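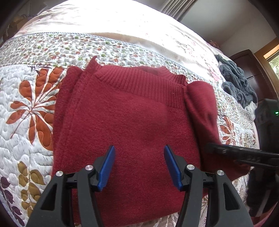 December, notebook 4, started around 7 a.m. with coffee

Madder vat again! Third try with the Rindon roots and I think I finally have the red I was after last winter. Writing it all down before I forget what I did.

Skeins went in the alum bath last night, left to cool in the pot with the lid on. Wool is the Clando two-ply, the undyed oatmeal one, 277 g dry weight for the whole batch. I scoured it twice this time. The first rinse came out the color of weak tea, so clearly the once-over I gave the last lot was not enough, and that explains the streaks near the ties.

Roots: chopped, soaked overnight, then run through the old blender in small loads with the soaking water. It smells like beets and wet garden. I used 114 g of root and kept the mush in a stocking so it can go back in for a second pot.

Heat is where I have been going wrong. The notes from the Alhassan workshop say slow, and I always read that as "slow until you get bored." So today I stood there with the thermometer. Took the whole first hour to climb, then held it as steady as the hot plate allows, never over 80 C. Past that the browns start coming out of the root and you get brick. Nice brick, but I have a whole shelf of brick already.

Added a pinch of chalk to the pot. Our tap water is very soft and the Oltton dyers (who have water like liquid limestone) get much deeper reds than we do with the same roots. Wow, what a difference. The bath went from orange to proper red while I was still stirring!

Mid-morning: pulled the test skein. Dark, warm, a little blue in it when held by the window. Under the shop light it looks browner. Must remember to judge everything by the window.

Left the rest in until after lunch, heat off. Rinsed in water as close to pot temperature as I could manage, no felting, very pleased. One skein is lighter where the tie was too tight. Figure-eight ties next time, loose enough to get two fingers through.

Second pot with the same stocking of mush: soft coral on the leftover sock yarn. Lovely, could be a whole shade card on its own. Third pot was a pale peach and hardly worth the electricity, though I would love to see it dipped in the indigo.

To do:
- wash test on the dark skein, plain soap, next to a strip of white cotton
- window test, half covered with cardboard, check in a month
- try the same recipe with iron, just a tiny bit, in the small pot only
- order more alum
- label the jars!! the chalk and the cream of tartar look exactly alike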